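Canine Reproduction and Neonatal Care
Handout 3: Weighing and feeding records for newborn litters
Instructor: Othmane Ouazzani
Revised Thu 3 May

Scope

These notes cover the period from birth to the start of weaning. Whelping itself was covered in Handout 2. Bring a calculator to the practical.

Identification

Each puppy must be identifiable before the first weight is taken. Colored collars are the usual method. Check collars daily for fit, as neck size changes quickly in the first weeks. Markings alone are not reliable in solid-colored litters. Record sex, collar color and birth order on the litter sheet.

Weighing

Use a digital scale that reads in grams. Set it on a firm, level surface, place the empty bowl and towel on it, and zero it before each puppy. Weigh at the same time each day, before a feed if possible.
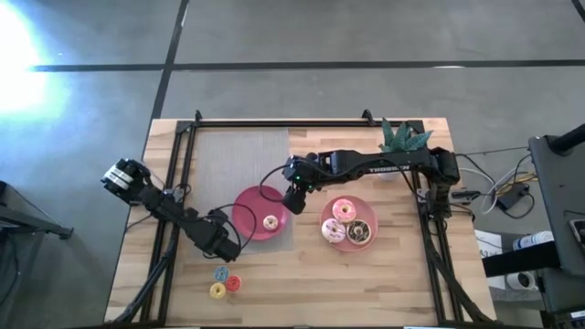
Wooden table with black rails mounted on top.

A small loss in the first day can occur in healthy puppies. Continued loss after that, or failure to gain, is a reason to call the veterinarian. Do not wait for the next scheduled weighing if a puppy is also cold, limp or crying without stopping.

Calculating gain

Daily gain is today's weight minus yesterday's weight. Percent gain is daily gain divided by yesterday's weight, times 100. Keep the sign. A loss entered as a positive number is the most common error on student sheets.

Worked case: the Fuscombe litter. Ding, a male, reached 1099 g at one weighing. His sister Pludow was 125 g lighter on the same day, so her entry is 974 g. The difference between littermates matters less than the direction of each puppy's own line. Plot them separately.

Supplemental feeding

Supplement only with a milk replacer made for puppies. Cow's milk is not a substitute. Warm the formula to body temperature and feed with the puppy on its belly, never on its back. A chilled puppy must be warmed slowly before it is fed.

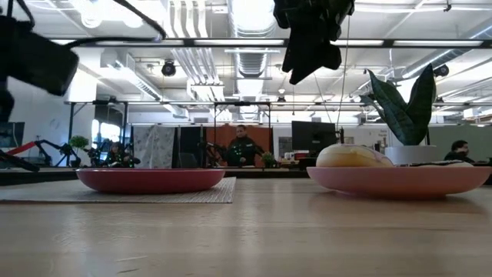 Volumes are taken from the product label and adjusted to current body weight, so the weight column has to be filled in first. Write down the amount swallowed, not the amount prepared. Wash bottles and nipples after every feed and discard unused formula.

For the practical

Complete the blank sheet for the Skadadbridge litter and calculate percent gain for each puppy. Mark any entry that would need a call to the veterinarian. Sheets without units will be returned.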